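How to Prepare Household Packaging for the Kerell Kerbside Collection

Who this guidance is for

This page applies to residents of Kerell and the Skangate estate whose recycling is collected from the kerb. Residents of flats with a shared bin store should follow the notice displayed in the store, as their containers are emptied under a separate arrangement.

What you will need

A container for use indoors, the green outdoor box supplied to your address, and access to a sink. No special equipment is required.

Step 1. Choose an indoor container

Any open basket, tub or box may be used to hold items before they are taken outside. It should be light enough to carry when full and easy to wipe clean. Do not line it with a carrier bag or bin liner. Bagged material cannot be checked by the crew and will be left behind.

Step 2. Empty and rinse

Pour away any remaining liquid and rinse each item briefly in cold water. Washing-up water that has already been used is suitable. Labels may be left on. Bottles that have held cooking oil should be left upside down to drain before rinsing. Bottles that have held motor oil, paint or garden chemicals are not accepted and must be taken to the Baysal Road site.
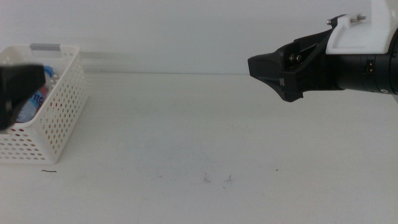
Step 3. Squash bottles and replace the caps

Press the air out of plastic drinks bottles and screw the cap back on firmly. Loose caps are too small for the sorting line at Jurska and fall through with the grit. Trigger sprays should be unscrewed and put in the general waste, as they contain a metal spring. Pump tops are treated in the same way.

Step 4. Separate card and paper

Flatten cardboard boxes and remove any polystyrene. Card must be kept dry and placed in the blue sack. Pieces longer than the sack should be cut or folded. Up to 500 sheets of shredded paper may be presented at one collection, in a closed paper envelope or a cereal box.

Step 5. Put the box out

Place the green box at the edge of your property by 6 am on the day of collection, with the lid closed. Please leave enough room on the pavement for a wheelchair or pushchair to pass. Boxes should be taken in again by 9 pm.

If your box is not emptied

Check first for a tag on the handle, which will state the reason. Where there is no tag, report the missed collection within two working days using the online form. Replacement boxes are normally delivered in about 17 days and may also be collected from the Baysal Road site on production of a recent household bill.

Changes to collection days over the May bank holidays are printed on the back of the annual calendar.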